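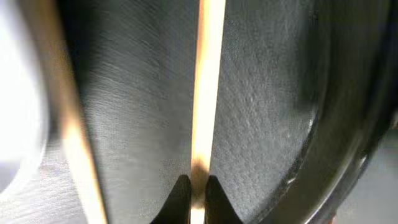
Brushed metal on the left, a speckled matte surface on the right.

Reading the Back of a Cover

Most collectors look at the front of an envelope first, and many never turn it over. Raghda Kassab started out that way. She bought her first box of old covers for the stamps, soaked off the ones she wanted and threw the paper out. She still regrets it.

"I had a registered letter in there with a full set of transit marks," she says. "I kept a common stamp and put the rest in the trash."

Kassab now collects backstamps, the postmarks struck on the reverse of a letter as it passed through the mails. For a long time many postal services marked incoming and transit mail this way as a matter of routine. The marks let a clerk show when a letter had reached his office, and they settled arguments about who had held it up. As mail volumes grew the practice was cut back, and on ordinary letters it mostly disappeared. Registered mail kept it longer.

Her collection stands at 300 covers, and 134 of them passed through the same small junction office at Skista. The office handled mail between the coast and the inland line, and its clerks used 2 different datestamps. One has a wide gap between the name and the date. The other is tighter, with a nick in the outer ring that gets longer over the years. Kassab can usually place an undated strike by the length of the nick.

The cover she shows visitors is a plain commercial envelope from a firm named Sjöberg, mailed in November. It has seven marks on the back. Two are from Skista, one from each datestamp, struck a day apart. The letter was sent out on the wrong train and came back.

Indira Pinto deals in postal history and has sold Kassab a good part of the collection. She says backs are still underpriced, mainly due to the way covers are listed. A seller scans the front, describes the stamp and stops there. Pinto asks for a scan of the reverse before she bids on anything registered, and she is sometimes the only bidder who has.

She has some advice for beginners. Use a low, slanting light for faint strikes. Never press a cover flat if the flap is brittle – a torn flap can take half a postmark with it. Write nothing on the envelope, even in pencil. Store covers in archival sleeves that open on the long side, so they slide out without catching.

Mounting is a harder question. An exhibit page shows one side only, and judges won't handle the material. Kassab uses a reduced photocopy of the reverse, set below the cover and bordered in gray so that it can't be taken for an original. Pinto prefers to cut a window in the page and show the back itself, with a copy of the front beside it.

Kassab is still looking for a strike from the last month the office was open. Pinto has a standing order for one, any condition.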